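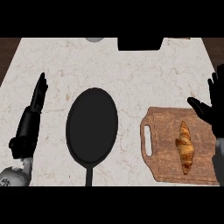 Rights issue before a reverse merger: which share count applies?

Grażyna Sikora
I hold 1,000 ordinary shares in Tremblay, an unlisted drug developer merging into Gradeo, a listed shell. The circular says former Tremblay holders will own 90 per cent of the combined company. A private placing closes before completion. Is the 90 per cent worked out before or after the placing shares are issued?

Kaj Mogensen
Depends on the definition of "fully diluted share capital" in the merger agreement. If it includes placing shares, and the new investors subscribe at Tremblay level, they sit inside the 90 and your part of it shrinks. If they subscribe in Gradeo after completion, both sides are diluted pro rata. Check whether options and warrants are counted as well.

Bjarke Brøndum
Mine was after. Different company though.

Gøran Strand
Agree with Kaj. Also look for a milestone clause. Some agreements issue further shares to the target's holders if a trial reads out by a set date, and late subscribers may be excluded from it.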